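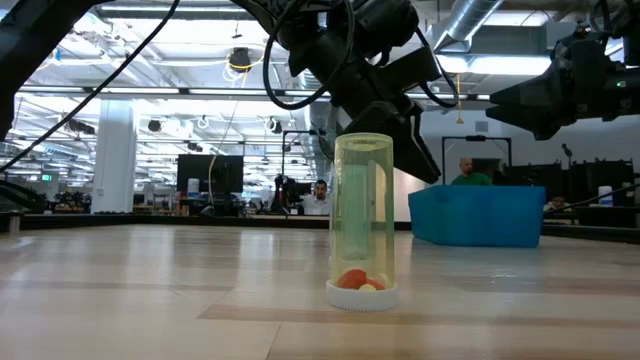
Reviews > Robots > Household chores

Home Reviews Guides Forum About

Wadton two-arm kit, three weeks in

So can the Wadton do chores yet? Sort of! I borrowed it wanting to hate it (my last one, a Zurnton, couldn't close on a sock) and I've come away kind of fond of it.

Tidying is where it's best. I gave it small stuff to drop in a tall tube, over and over, and it managed 15 out of 21 tries -- slow as anything, but I got a whole coffee out of it. Fishing things back out of the tube? Forget it. The fingers are too chunky for narrow places, and Tae-yang Bae says the slim ones cost 92 dollars extra, which stings.

Laundry was a mess. One towel took it nearly 21 minutes and I refolded it myself afterward. Screw caps were hit or miss, mostly miss if I'd tightened them first.

Setup is easy, the manual is awful, and the cables snagged twice before I tied them up higher. I'd buy it for a shop bench. For my kitchen, I'm waiting for the next one.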